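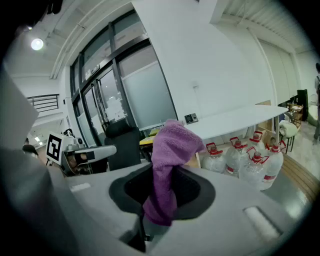

3 min read

26/03/2022
By Seung-woo Bae

4. Setting the water hardness and first wash

The Handov 600 leaves the factory set for soft water. Set the hardness level before the first load. The level is kept in memory if the power is switched off at the wall.

4.1 Setting the level

1. Close the door and turn the program dial to Off.
2. Hold Start and turn the dial one click clockwise. The display shows H and a number.
3. Press Temp until the number matches the level given by your water supplier. Levels run from 1 to 9.
4. Release Start. The machine beeps twice and the display clears.

Note: On tank or bore water, use a test strip. Do not rely on the figure for the nearest town.

4.2 First wash

1. Check that the four transit bolts have been removed (section 2).
2. Open the cold tap fully and look for drips at both ends of the inlet hose.
3. Put half a measure of powder in the main drawer. Leave the drum empty.
4. Select Cottons 60 and press Start.

CAUTION: Do not open the filter cover during this program. The water behind it is hot enough to scald.

4.3 Fleece and other pile fabrics

Wash dark or brightly coloured fleece on its own for the first few loads. Use Delicates with the spin speed at 600. Do not use fabric softener. Clean the lint filter after each load.

Note: If E9 appears during filling, the hardness level has not been stored. Repeat 4.1.

Last updated: November, for models with the Cenditz control panel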